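Speaker notes: "What the planner thinks it knows"
Drastulcombe software meet-up, May 2021
20 minutes plus questions

1. Opening

Start with the claim on the Morier product page: show it a task, it learns the task. Read it out slowly. Ask for hands, who has tried it on their own kit. Wait. Then ask who still has it running.

I am not here to be rude about Morier. Their planner is decent and the logs are readable. My complaint is with the word "task", and with how much work goes on underneath it before any learning starts.

2. The utensil job

Hanging a slotted spatula on a rack. A person does it with hand-held grippers, we record, and the Mukeo tracker gives us gripper poses. Then the planner is meant to produce the same motion for an arm.

Say what has to line up: pose, jaw opening, camera clock. If the clock drifts you get a lovely smooth path that closes its fingers in thin air. The tracker reports "confidence: good" throughout. Pause for the laugh, if there is one.

Mention that a hook is a nasty target. The arms curve, the metal is shiny, and depth readings on polished steel are mostly fiction.

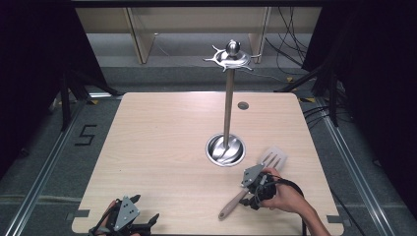
3. Numbers, and why I distrust ours

318 recordings went in. After the Teixeira filter, 70 were left. The slide says "cleaned". Say out loud that the filter drops anything where tracking jumps, and tracking jumps most at the hook. So we threw away the hard bit and then scored ourselves on the easy bit.

Don't apologise for it, just leave it up for a moment. Someone will ask whether a looser threshold helps. We tried two. The first let in rubbish and the second gave almost the same set as before.

4. What the wrist view gives you

Go slower here, people always nod at this part and shouldn't.

The fingers are in view the whole time, so the policy can lean on them. Fine, until the pads wear. Ours are speckled with dust and ragged along the top edges, the right one worse than the left. A model trained on fresh pads has never met that. And when the jaws are open over plain table there is very little else to go on: wood grain, a patch of glare, and that's your lot.

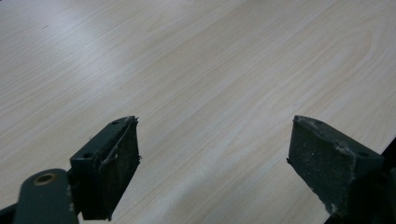

Which brings me to the ablation. Mask out the fingers and offline error hardly moves. Vendors love that result. I think it says our offline error is a poor measure. Skip the second chart if we're past the halfway mark.

5. What I would ask a supplier

What does your filter remove, and can I have it back?
Does the tracker ever say it is lost?
Which clock do you trust?
What happened the last time somebody changed the pads?

If they answer with a video, ask for the log.

6. Close

We are redoing the split in June with the dropped recordings kept as their own test set. I expect the score to fall. Take questions. If it's the one about simulation, the short answer is that we haven't got a contact model I believe in.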